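I have owned my share of the arm for 40 days and I still don't believe half of what it came with. The Mokonari kit was sold to our workshop as something that would be "tidying by the weekend." It didn't say which weekend. I paid a third of the cost, so I get a third of the right to complain, and this is me using it.

The build is split between two places. The base and the power supply live at the shared workshop on Isodcombe Road, where there's a decent bench and a terrible kettle. Everything else I do at home in the simulator, in a bedroom with an orange floor and a plaid bed, at hours when sensible people are asleep. The plan is to get the arm behaving in there before we bolt 354 screws' worth of real machine together and let it loose near real furniture.

So far I've been working on approach poses. Gripper open, arm out in front, don't hit anything. You would think that was the easy part.
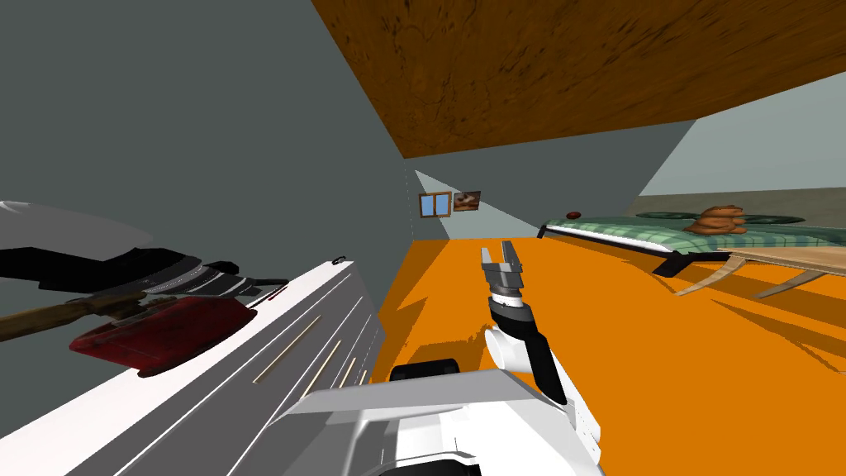

Saragih read a draft of this post and wrote back that I'm being unfair, that approach poses are the hard part and grasping is mostly patience and rubber. Maybe. Saragih also told me the calibration would take one evening, and I have the electricity bill to show otherwise.

My problem with the simulator is that it's so agreeable. Friction is a number I typed in. The joints have no slop unless I ask for slop. I ran 3000 attempts at a simple reach over one Sunday and came away with a lovely graph, and I don't trust a single point on it. At the workshop the real shoulder joint sags a little when it's been on for a while - you can hear it before you can measure it.

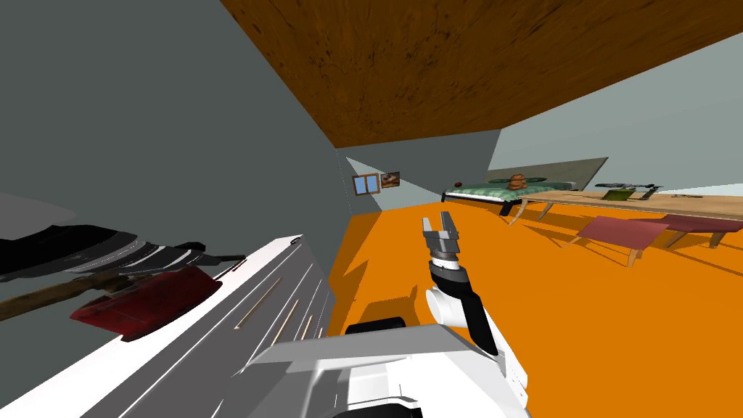
I did add some sag to the model after that. I also added a delay to the motor commands, since the real controller takes its time about everything. The success count out of those same 3000 tries fell to 448, and for the first time I thought the thing might be telling me the truth. Mokonari's manual has a chapter on "confidence," by the way. It has no chapter on backlash.

The wrist is my other complaint. The default settings let it roll over much further than I'd ever want, and the view down the fingers goes along with it, so I lose all sense of which way is up. I've put a limit on it now. The forum says you shouldn't need one. The forum can come and hold the cables.
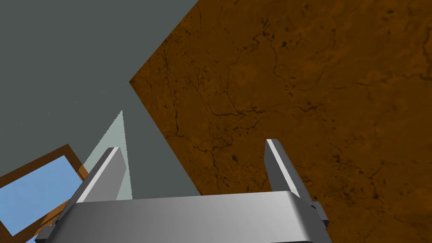
## What's left

- Wrist limits copied over to the real controller, and tested with a hand on the off switch.
- New finger pads. The Prusholm ones are due in October and I'll believe it when I'm holding them.
- A proper clamp for the base. Two of us want to use the old one and I am not one of the two.
- Another long run with the sag turned up higher, to see how much of that 448 survives.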